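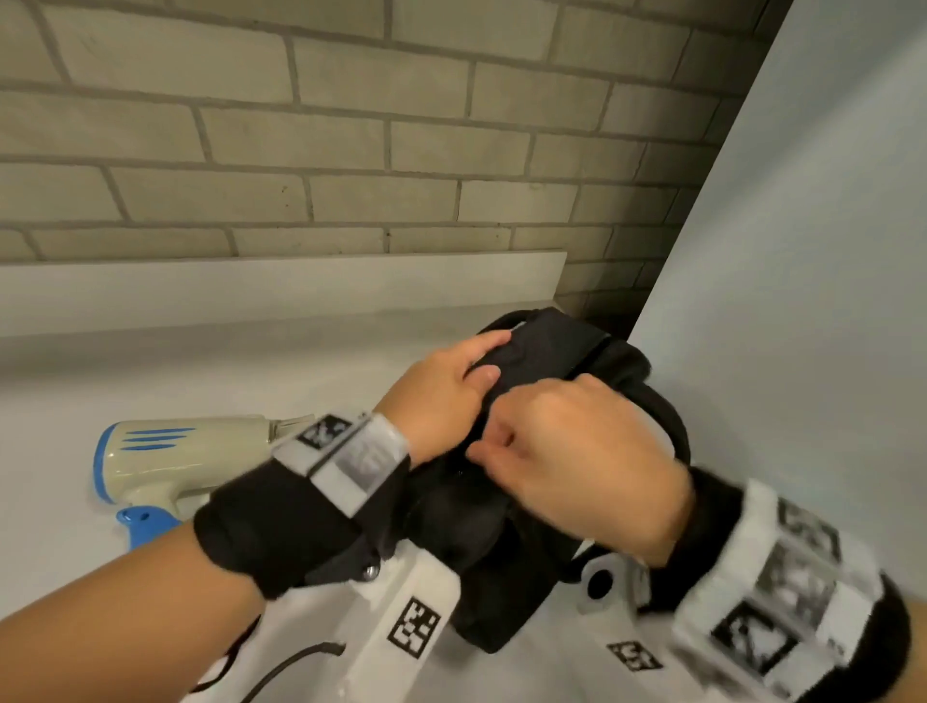

Claten Household Skills Programme
Interim progress report to the Furel Fund, November

1. Purpose of this report

This report sets out progress on the packing and storage unit, the second part of the programme supported by the Fund. It has been prepared by Napaporn Limsakul, programme lead, and covers work at the Aquino and Busano sites.

2. Work completed

The unit deals with small personal and household items that people commonly pack for a short stay away from home. Ten written task sheets were proposed in the original application, and all 10 are now in draft. They cover toiletries, chargers, shoes, folded clothing and small electrical goods, including the travel hair dryer and soft bag.

Sessions are held at a plain white worktop against a brick wall. Participants work standing, with the bag and the items to be packed within reach. Each session lasts 40 minutes. Jomar Tagle has led the practical work at both sites and has revised the sheets after each round.

3. The hair dryer task

This task has needed more revision than the others. The first draft treated the dryer and its cord as one item to be placed in the bag, and participants asked for clearer guidance on the cord. The revised sheet now gives it a separate stage – the cord is gathered into loops in one hand while the plug is held in the other, and the dryer stays on the worktop until this is done. 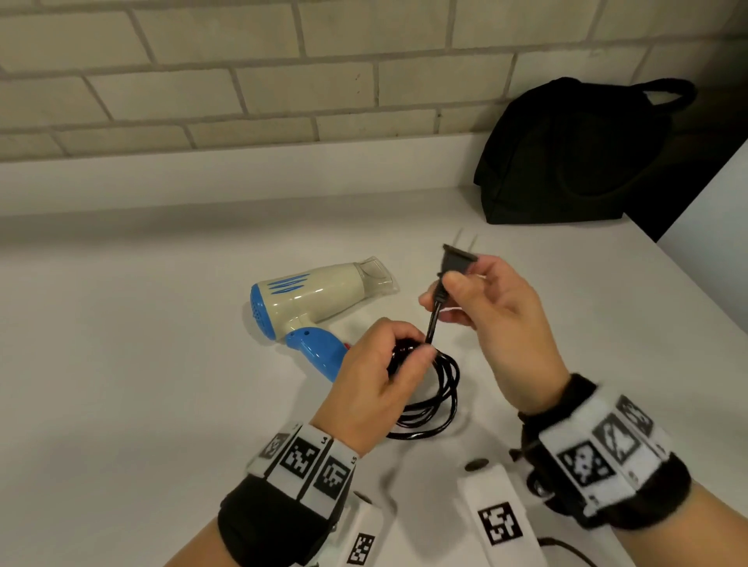 Gathering the cord of the travel hair dryer, with the plug held clear of the loops.

A further stage on handling the bag has been added. Participants reported that a soft bag folds in on itself when handled, and the sheet now asks them to open it fully before packing begins.

4. Attendance and spending

Twelve participants enrolled at the start of the unit and four have since moved to the evening group. Spending on materials remains within the agreed budget. No change to the grant is requested.

5. Next period

The remaining sheets will be tested at Busano. The shoe and charger tasks will be taken first, and final wording will be sent to the Fund with the closing report.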